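Betreff: Re: [limside-holz] Seife oder Öl auf hellem Holz?
Von: Ditte Ketilsson
An: Liste Limside Holz und Haus

Lieber Baldur, liebe alle,

entschuldigt, dass ich erst jetzt antworte, ich hatte die Mail schon halb fertig und dann kam der Besuch meiner Schwester dazwischen (drei Kinder, ein Hund, ihr könnt es euch vorstellen). Ich lasse Baldurs Frage noch einmal stehen, weil sie ja schon eine Weile zurückliegt:

Baldur Damgaard schrieb:
> Hallo in die Runde,
> wir haben vom Onkel meiner Frau einen Esstisch übernommen, Esche, massiv,
> 110 breit und ziemlich lang. Der alte Lack ist runter, das war eine
> elende Schleiferei, aber jetzt ist er wirklich schön hell. Meine Frau
> möchte, dass er so bleibt. Ich würde am liebsten Hartöl nehmen, habe aber
> Angst, dass er gelb wird. Im Laden hat man mir Seifenlauge empfohlen, das
> kenne ich nur von Dielen. Hält das am Esstisch? Und was macht man bei
> Rotwein? Bei uns wird leider gekleckert.
> Gruß aus Murov
> Baldur

Also, Baldur, erst einmal Glückwunsch zum Tisch! Esche ist ein herrliches Holz und viel zu selten in den Wohnungen. Und ja, Seife hält am Esstisch, nur eben anders, als man das von Lack gewohnt ist. Meine Großmutter hat ihren Küchentisch ihr Leben lang geseift, jeden Samstagvormittag, und an dem wurden Fische ausgenommen und Hausaufgaben gemacht. Der war am Ende seidig wie ein Kieselstein, und gelb war er überhaupt nicht, eher ein bisschen silbrig.

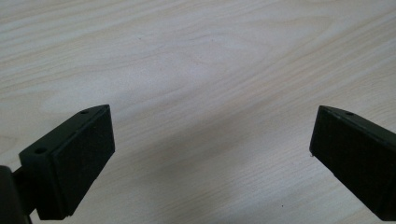 Foto: Ditte Ketilsson

Zu deiner Sorge mit dem Gelbwerden: Die ist bei normalem Hartöl berechtigt. Leinöl vor allem gibt sofort diesen warmen Honigton, und der wird mit den Jahren kräftiger. Es gibt Öle mit weißem Pigment, die das auffangen. Ich habe eines davon im Februar an einem Regalbrett versucht und fand es ordentlich, allerdings muss man sehr gründlich abnehmen, sonst sitzt das Weiß in den Poren und sieht aus wie Zahnpasta. Bei Esche mit ihren großen Poren würde ich da dreimal hinschauen, bevor ich die ganze Platte einschmiere. Nimm die Unterseite zum Probieren, die sieht später keiner.

Wenn du seifen willst, dann so, wie ich es bei Zoëga in der Werkstatt gelernt habe (die älteren Listenmitglieder kennen den Laden noch, hinter der alten Mühle): Seifenflocken ohne Farbe und ohne Parfum in heißem Wasser auflösen und abkühlen lassen, bis es eine Art dünner Pudding ist. Die Platte vorher mit klarem, lauwarmem Wasser wischen, damit sich die Fasern aufstellen, trocknen lassen, mit feinem Papier ganz leicht drüber, immer in Faserrichtung. Dann die Seife satt auftragen, ein paar Minuten einziehen lassen und den Überschuss mit einem gut ausgewrungenen Tuch abnehmen. Über Nacht stehen lassen. Das Ganze machst du 3 Mal, danach reicht es alle paar Wochen, und irgendwann vergisst man es auch mal einen Sommer lang, das nimmt der Tisch nicht übel.

Bitte keine Stahlwolle! Die Splitterchen bleiben in den Poren hängen, und beim nächsten nassen Wischen hast du lauter graue Pünktchen. Ich spreche aus Erfahrung, es war die Kommode meiner Schwiegermutter.
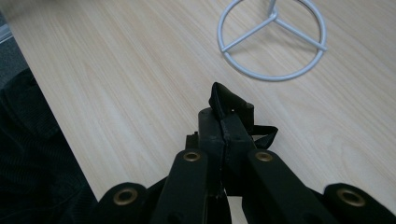

Nun zum Rotwein. Gleich aufwischen, mit Seifenwasser und nicht mit klarem Wasser, und dann die ganze Platte einmal mitwaschen, sonst gibt es einen Rand. Was danach noch zu sehen ist, wird mit jedem Seifen blasser. Fett ist hartnäckiger, Kurkuma ist eine Katastrophe, aber das ist es auf geöltem Holz auch. Heiße Töpfe bitte immer auf einen Untersetzer. Und wenn wirklich etwas passiert, schleifst du die Stelle leicht an und seifst nach, fertig. Bei Lack müsstest du die ganze Platte neu machen, und davon hast du ja vermutlich erst einmal genug.

Wegen der Flocken: Ich bestelle meine bei Vudus, den großen Sack, Artikel 665, und der reicht bei mir eine halbe Ewigkeit. Falls du erst einmal nur probieren möchtest, fülle ich dir gern ein Marmeladenglas ab und bringe es zum nächsten Treffen mit. Das gilt auch für die anderen, sagt nur vorher Bescheid, damit ich genug Gläser habe (leere Gläser nehme ich übrigens jederzeit!).

Eine Frage hätte ich noch zurück: Hat der Tisch Ansteckplatten? Dann behandle sie unbedingt gleich mit, auch wenn ihr sie selten braucht. Unsere lagen jahrelang unbehandelt hinter dem Schrank, und als wir sie zur Konfirmation herausholten, passten sie weder in der Farbe noch in der Breite, weil sie sich ordentlich verzogen hatten. Beide Seiten seifen, liegend aufbewahren, ein paar Leisten dazwischen.

Schreib doch mal, wofür ihr euch entschieden habt, und grüß deine Frau unbekannterweise!

Herzliche Grüße
Ditte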